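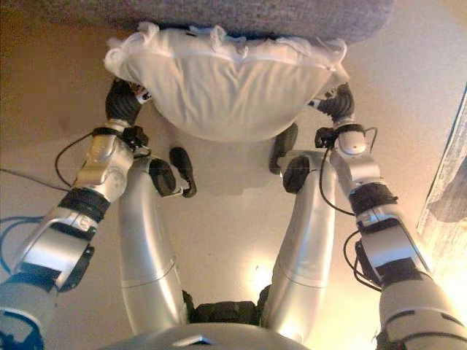 About Prekel

Prekel is a sewing and home textiles school run out of two bright rooms above a hardware store. We teach people to make the soft things they live with every day: pillow covers, curtains, quilts, seat cushions, table linens, the odd dog bed. If you've never threaded a needle, you're very welcome. If you've been sewing since you were eight and want to finally get the hang of piping, come on up, we'd love to have you too!

How we started

Lalit Mishra spent years as an upholsterer before he taught his first class, which was really just 4 neighbors, a borrowed machine and a bag of offcuts. They wanted to recover their kitchen chairs. By the end of the month the chairs were done and they were asking about window seats. Sneha Chaudhary joined the next spring, bringing her love of trims and edgings (ask her about ruffles and clear your afternoon), and the two of them have run the school together ever since.

What we teach

Our beginner course is called Zornov, after the street where Lalit's old workshop stood. It runs for three weeks and you go home with an envelope-back pillow cover, a drawstring bag and a hemmed curtain panel. We go slowly at the start — straight lines, corners, pressing — and then things get fun quickly.

Kistatik is the follow-on course, and it's where the zippers live. You'll also learn gathering, bias binding and how to match a stripe across a seam, and there's plenty of open time for a project of your own. People have brought in camper cushions, a grandmother's half-finished quilt and once an entire hammock.

We keep classes to 20 students at most, with both teachers in the room. Machines, thread and pins are included. Bring your own fabric if you have something in mind, or pick from the remnant shelves by the stairs. Please prewash cotton and linen before class, and leave the fabric softener out so interfacing will stick properly.

The Chauhan room

Our back room is named for the Chauhan family, who gave us the big cutting table. It's open to current and past students in the evenings until 9 p.m. There's a serger in there, a good steam iron and a kettle. Put the rotary cutters back in the tin with the blades closed, please.

Come and visit

New beginner classes start in April and again in the fall. You can drop in during any evening session to look around, feel the fabrics and meet whoever is sewing that night. The door is to the left of the hardware store, up one flight. Ring the bell twice — it's hard to hear over the machines!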